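3. What a heap of paper can and cannot tell us 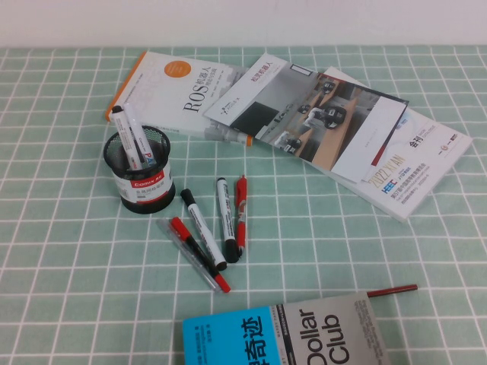 Reading time: 7 minutes

Mathias Trummer. Working draft, December 2025. Comments welcome.

Figure 1. A book, an opened folded brochure and a conference booklet lying together on a checked cloth, with a wire-mesh pen holder.

3.1 The claim

Most writing on untidy desks starts from a kindly idea. A heap, we are told, keeps its own record: the last thing used lies on top, the things that belong together lie together, and the owner can find any of it because the layers follow the order of the work. Steinarsdóttir put this forward in its strongest form, and the Kumesora method, which asks people to sort a surface by lifting one layer at a time, takes it more or less as given. I held the same view when this work began. The present section sets out why I now think it claims far too much.

The claim has two parts, and they are often run together. The first is about order: that what lies above was put down later. The second is about meaning: that what was put down later was used later, or mattered more. The first part is nearly true by its nature, as long as nothing has been slid underneath anything else. The second does not follow from it at all. A leaflet can go on top because it was read, or because it was being moved out of the way of a cup. The heap looks the same in both cases.

3.2 A small heap

Take the paper in Figure 1. The brochure lies over the right side of the book, whose lower right corner is tucked under it, and it lies over part of the booklet too. So the brochure is the upper item twice. If we follow the usual reading, it was the last of the three to be put down. It is also open, which a coder working from the Steinarsdóttir scheme would score as a second sign of recent use.

That seems a fair guess and I would make it myself. But look at how little it rests on. Folded paper tends to spring open, and a brochure that has been unfolded once may lie open for weeks. Something flat and thin can be pushed under something light without disturbing it much, so either the book or the booklet could have arrived last. The figure offers no way of choosing between these accounts. It also offers nothing at all on the order of the book and the booklet, and yet when the two coders were asked to rank the papers by recency, both gave a full ranking and neither left the lower places blank. I will come back to this, as I think it is the most useful thing the exercise produced.

Printed dates are no great help either. The booklet carries the words "2022 XI'AN" in gold. One coder took this as a reason to place it earliest. A date on a cover tells us about the printing, or about the event the thing was printed for. Conference booklets in particular have a long and idle life on desks. They are too nicely made to throw out straight away, and too closely tied to a few days to be wanted again. I have one under my own telephone and could not say when I last opened it.

3.3 Sorting by subject

The second common claim is that heaps gather by subject. Here the picture looks more friendly to the theory. The book has "ROS机器人" in large characters on its cover and the brochure has the heading "松灵机器人" in red, so the word for robot appears on both. The brochure also has a photograph of wheeled robots. A coder looking for a theme will find one at once.

I would ask what the theme is being compared with. If a person works in one field, then most of the paper that reaches the desk will come from that field, and any two pieces picked up blind will seem to belong together. To show that a heap has been sorted by subject, we would need to know what else was in the room and had been kept out of the heap. No picture of a table top can supply that. The Perkwood study, which is the one most often cited on this point, looked at heaps alone and never at shelves, drawers or bags. Its finding that heaps share a subject may simply be a finding that people have jobs.

There is a further trouble with the way subject was judged. Coders read the words they could read. Large characters on a cover counted for a good deal, and small print hardly at all. On the booklet there are several lines of small blue and black text which none of our notes mention, though the gold lettering and the "HEEC" logo are in both sets. A heap of plain-covered reports would have been scored as having no subject, whatever was inside them.

3.4 The pen holder problem

Pen holders were left out of the first coding sheet. They were thought to be furniture. I put them back in September after noticing how much they shaped the coders' remarks even when there was no box to tick.

The holder in the figure is black wire mesh, a cylinder with a solid base, and it stands in front of the book with two pens sticking up out of it. One of them is a white marker with a black cap, and its tip rests against the book's cover. The first coder wrote "tidy corner, in regular use" beside it. The second wrote "pushed up against the paper, in the way". They were looking at the same object.

Both remarks are stories. A holder is upright by design, and whatever is dropped into it comes out looking arranged. We tend to credit the owner with the order that the container supplies. The Nodside guide to workspaces goes further and treats a filled holder as a mark of a "managed" surface, worth a point on its scale. I can see no ground for this. Pens stay in holders because they were put there once. As for the branded label round the lower half, with "Comix" on a red band, one might say that a person who fussed over their desk would have peeled it off. One might also say that only a person who fusses peels labels. I have left it out of the scoring and would advise others to do the same.

3.5 How the coding held up

The full set covered 79 table and desk tops belonging to 40 people, with nearly 700 pieces of paper among them. For the plain question of which of two touching items lay on top, the coders agreed almost everywhere. Where they parted, the cause was usually a fold or a curled edge. I am content to rely on those judgements.

For recency they agreed less well, and for subject they agreed well only where covers had large print. On the question of whether a heap was "in use" or "left", the agreement was poor enough that I have dropped the measure from the rest of the paper. I know that other groups have kept it. I would like to see their sheets, and in particular I would like to know whether their coders were allowed to write "cannot tell". Ours were, and hardly ever did so.

This brings me back to the full rankings. Given a heap, a careful reader with a form in front of them will produce an order for everything in it, including the items that do not touch. The form asks for one, and a blank looks like poor work. I suspect that a good part of the published evidence for the record-keeping heap was made in just this way, by honest people filling in every line. I cannot prove it from our own set, where the form was our own and had the same fault.

3.6 What can be kept

Some things survive. Overlap is real, it can be seen, and two people will mostly see it alike. Angle is also easy to agree on: the brochure in Figure 1 lies across the table diagonally, the booklet is turned as well, and neither coder had any trouble saying so. Whether a slanting booklet was dropped, shoved or set down with care is another matter, and the word "careless", which appears often in our early notes, has been struck out wherever I found it.

It might be objected that the owners could simply be asked. They were, in part, and their answers are treated in the next section. I will say only that people are quick to explain their own heaps, and that their explanations sound a good deal like Steinarsdóttir's. Several told us the top sheet was the one they needed. When asked to name it with their backs to the desk, they were slower to reply.

For the remaining sections, then, a heap is described by what touches what, what lies over what, and whether folded or bound items are open or shut. Terms of use, interest and neglect are kept for cases where we have some other source for them.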